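April 30, 2022
Winby notebook, unpacking and clearing up

In the flat all day. Goal was one full round of bringing in shopping, opening it, putting it away and cleaning up behind it, with notes on where the time goes. Ibrahim Afolabi wants the section on bags finished before we start on cupboards, so most of this is about bags.

Started at the table. The table is set against the wall near the water dispenser, and that works for small loads. With a full bag it is less good. You can only get at the bag from the near side, and anything that rolls ends up at the wall. I moved the bags a hand's width toward me after the first one and it was easier.

Knots. A thin white carrier with its two loop handles tied together is the one everybody brings home, and it is the slow one. If the knot was pulled tight by the weight of the load, picking at it with fingernails takes longer than emptying the bag. What helps is to push both handles back down into the knot, then work one of them loose. Pulling up on the handles makes it worse. I timed 8 of these with different loads. The slowest took 200 seconds and I gave up and tore it at the end. I have left that one in the table with a mark against it.

Small clear bags are another matter. The top is gathered and tied into a thin loop, and there is hardly any plastic to hold. Best so far is one hand around the neck and the other on the loop. If you let go of the neck the contents shift and the loop pulls tight again. Soft things should come out of the way before you start, so that the big bag doesn't lean on them.

Bottles. Drinks in a thin bag never stay upright. They slide over each other on the way home and arrive at all angles, so the first one out has to be chosen. Take one from the top of the pile, lying on its side if there is one, and keep the other hand on the rim of the bag. Without that hand the rim folds in over the bottles and you spend your time pushing plastic out of the way. Verena Hämmerli tips the whole bag over on its side and lets them slide out. Faster, but not on a bare smooth table. We tried it with a towel laid down first and it was fine. 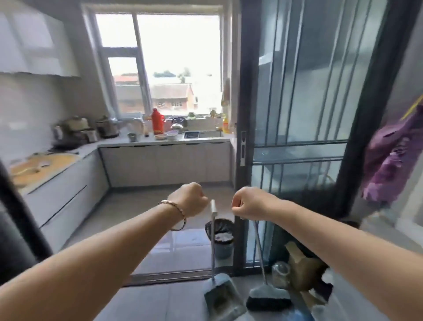
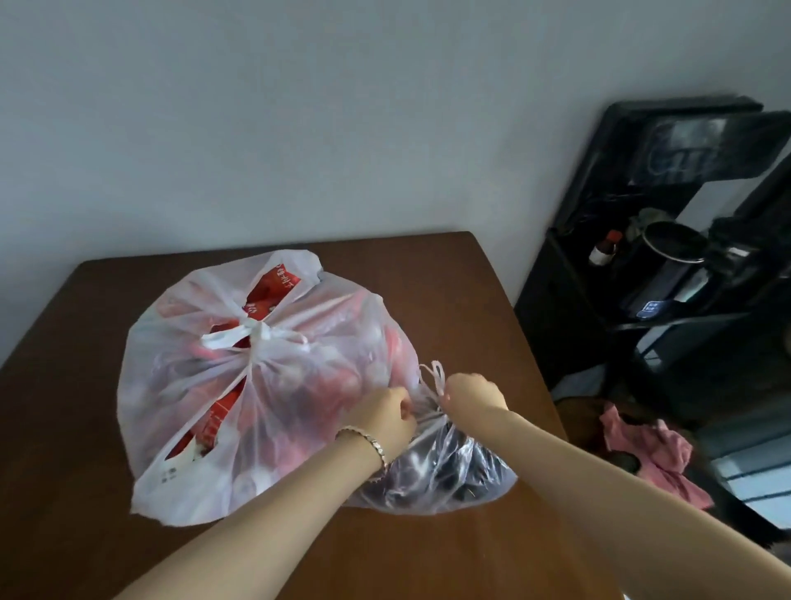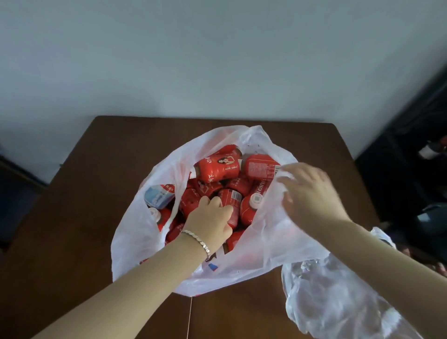 Broom and dustpan at the kitchen doorway; the knotted white bag and the small clear one on the table; red bottles in the opened bag.

Empty bags need a place to go. If they are dropped at the edge of the table they get leaned on, and they slide off when somebody walks past. Drestau's sheet says to fold each one flat as you go, which I tried for 3 bags and then stopped doing. Stuffing them all into one bag is quicker and gives the same result in the drawer. Will write to Plattner and ask whether the folding step matters for their part. If it doesn't I would like it removed.

Kitchen. The counter runs along the left and round under the window, and it was in use, with pots, kettle and flask on it, the chopping board at the near end. I left all of that alone. For the sheet: "clear counter" has to mean a clear stretch large enough for one bag, otherwise the first ten minutes go on moving pots around and we are measuring the wrong thing. Cleaver goes away before bags come in. Please add that as line one, it isn't on the list at all at the moment.

Sweeping. Swept from the window end back to the door, then brought the pile together at the doorway where there is room to stand. Light gray tiles show crumbs badly in daylight, so go over it a second time from the other side. Dustpan is the long-handled one. The lip should be flat on the tile before the broom comes near it. With the handle tilted too far forward the back of the pan lifts and a line of dust stays behind, and you can chase that line across the whole floor. Short strokes at the end. Sliding door should be shut while sweeping, there is a draft.

Whole round took around 10 minutes with no knots, much longer with. Numbers are in the Tretora sheet, second tab.

To do:
- ask Plattner about folding
- cleaver and board on line one
- towel for the table, keep it with the bags
- repeat the bottle part with a stiffer carrier
- Ibrahim to check my times for the clear bags, two of them look wrong to me
- cupboards not before September

Verena has the key until the next session. The spare broom head is on the shelf in the workshop, still in its wrapper.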